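## 4. Folding T-shirts on the table

Do this before you touch the jumpers. Tees first, always.

You need: the big table, a cloth on it (any pattern, just not slippery), clean hands. One shirt at a time.

1. Clear the table. Cups, post, keys – all off.
2. Drop the shirt on the cloth. A heap is fine.
3. Find the collar. Easiest bit to spot, the ribbed edge. Hold it there and pull the body out from underneath.
4. Turn it sideways if there's more room that way. Collar one end, hem the other.
5. Smooth from the middle outwards. Flat of the hand, not fingertips.

Green tee, in a heap and spread out:

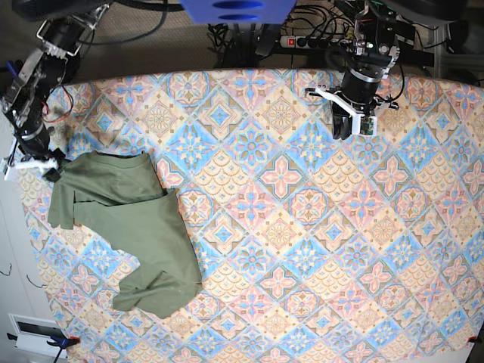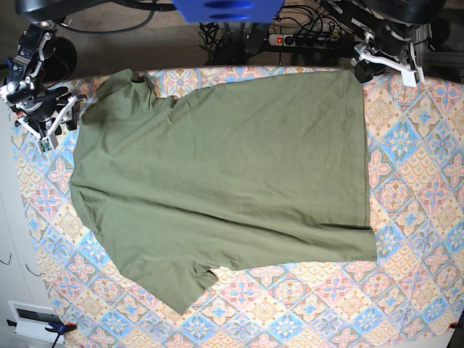

*Photos: Sandamali Miah*

6. Check the sleeves. If one has doubled over on itself, pull it out flat now, you won't fix it later.
7. Fold one side in to the middle, sleeve back on itself. Same on the other side.
8. Hem up to the collar, then in half again. Turn over, collar on top.

**Note:** small creases are fine. Deep ones across the chest – smooth again before step 7. Dont iron on this cloth, it marks.

**Caution:** never tug by the hem. Cotton knit stretches and it stays stretched.

Stack no more than some 40 to a shelf, grouped by colour. Leaning piles get redone. Odd sizes go in the Evura box, see section 66.

Holes, stains, missing labels: put to one side and tell Ute Haberkorn, she keeps the mending list. Do not fold them in with teh rest.

Next: jumpers, section 5.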